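Section 4. Checking a trained policy in simulation before it touches hardware

Read all of this section before you start. It assumes the Banier runtime is installed, the Tedano scene pack is unpacked, and the license check in Section 3 passed. If the license check printed a warning and you ignored it, go back. The evaluator will start anyway and then stop in the middle of a batch.

A word on what this section can and can't do for you. A policy that fails in simulation will very likely fail on a bench. A policy that succeeds in simulation has succeeded in simulation. We have seen too many slides where the second kind of result was presented as if it settled something. Treat the score you get at the end of these steps as a filter for bad checkpoints, and be suspicious of it for anything else.

4.1 Load the scene and the policy

1. Open the evaluator and choose the kitchen counter group from the Tedano pack. Leave the lighting preset alone for now.

2. Point the policy field at your checkpoint folder, the whole folder. If you pick a single weights file the loader will accept it, skip the normalization values, and run with defaults. The arm will move, sometimes quite nicely, and every number you collect will be worthless.

3. Check the line in the console that begins "stats loaded." If the line is missing, you did step 2 wrong.

4. Set the control rate to the rate your demonstrations were recorded at. The evaluator doesn't read this from the checkpoint. There is a request open for it.

5. Set the image size to match training. The evaluator pads with black to reach the size you ask for; it does not stretch. If your training images were stretched, you need the resize option under Advanced, and you need to be sure about it. "I think we padded" is how people lose a week.

Note: Some older Banier builds swap the red and blue channels when the preview window is open. Colors in the preview look right and the policy sees them wrong. If your success rate goes up when you close the preview, you have one of these builds. Update it.

4.2 Set the randomization

The scene pack moves objects within limits you set. The default limits are narrow. They make scores look good, and we would have chosen wider ones.

1. Under Placement, set the position range to match your real work area. If you don't know your real work area, measure it. Don't copy the range from someone else's config.

2. Turn on rotation for all movable objects. It is off by default.

3. Leave "keep all objects in view" off. With it on, the evaluator throws out any layout where an object runs past the edge of the camera image, and a fixed camera over a real counter gives you plenty of those. A policy that has only met whole plates and whole bowls will do odd things with half of one.

4. Set the seed by hand and write it down.

5. Set the episode limit to 600 control steps. Longer limits let a policy wander until it bumps into success. Some people call this recovery behavior. Watch the playback before you agree with them.

Caution: Do not tune the placement range after you have seen the scores. If you must change it, change the seed too and throw out the earlier results.

4.3 Choose the perception source

The evaluator offers two sources for object state. "Ground truth" hands the policy exact poses from the simulator. "Ichikawa" runs the Ichikawa pose estimator on the rendered image and hands over whatever it finds.

Use Ichikawa for any result you plan to show another person. Ground truth is for debugging the controller, and that is all it is for. If your policy works from images alone, neither setting changes its input, but the scoring tool still reads from the source you pick, so pick with care.

Known problems with the Ichikawa source:

It is overconfident near the image border. Confidence values there should be treated as decoration.

It can take a patterned surface for an object when the contrast is high. Raise the minimum size filter if you get detections on bare countertop.

It has no idea what a gripper is unless you load the arm mask. Without the mask, fingers are sometimes reported as a target, and a planner that trusts this will try to reach for its own hand.

4.4 Run a short batch first

1. Set the batch to 6 episodes and press Start.

2. Watch every one of them from beginning to end. Do not open another window. This is the only step in the section that finds most problems, and it's the one people skip.

3. For each episode, write down in plain words what the arm did before you look at the score. Then compare. Where your note and the score disagree, believe your note until you have found out why.

4. Check the camera view against your training data, side by side. Look at the height, the tilt, and how much of the arm shows. A small change in tilt is enough to ruin an image policy.
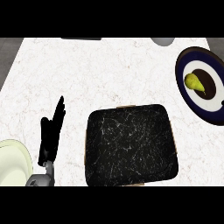 Is a short batch enough to pick between two checkpoints?

Hardly ever. With so few episodes the difference between two checkpoints is mostly luck, and a short batch is only there to catch broken settings. Compare checkpoints with the full batch in 4.5, using the same seed for both.

5. If anything in the short batch looked wrong, stop and fix it. More episodes of a wrong setup will give you a very precise wrong answer.

4.5 Run the full batch

1. Set the batch to 2,000 episodes. Close the preview window.

2. Turn on "save failures." Playback files for successes are optional and take up a lot of disk.

3. Start the batch and leave the machine alone. Sleep mode pauses the renderer but not the step counter on some systems, so turn sleep off.

4. When the batch ends, open the summary and look at the failure groups before the success rate. Sort by first failure event. If one group dwarfs the others, you probably have a single bug and not a weak policy.

5. Open a handful of successes as well, if you saved them. The success test looks only at the final object positions. An object shoved across the counter by the wrist and left in the goal area counts the same as one picked up and set down.

Note: The Badar planner, when enabled, will quietly replace any policy action it considers unsafe. Replaced actions are logged but do not lower the score. Check the "overrides" column. If it is high, you have measured Badar. We asked for a setting that reports the two scores apart, and as of the April build it exists, under Scoring, turned off.

4.6 Before moving to the bench

Keep the seed, the config file, the build number, and the summary together in one folder. A screenshot of the success rate is not a record.

Run the checkpoint on hardware at reduced speed with a hand on the stop button, whatever the score was. Contact in the simulator is softer than contact on a bench, and slippage is modeled poorly for anything round. Expect the first hardware score to be lower. If it comes out higher, check the scoring before you tell anyone.

Caution: The speed limit set in the evaluator is not carried over to the hardware runtime. Set it again there. See Section 6.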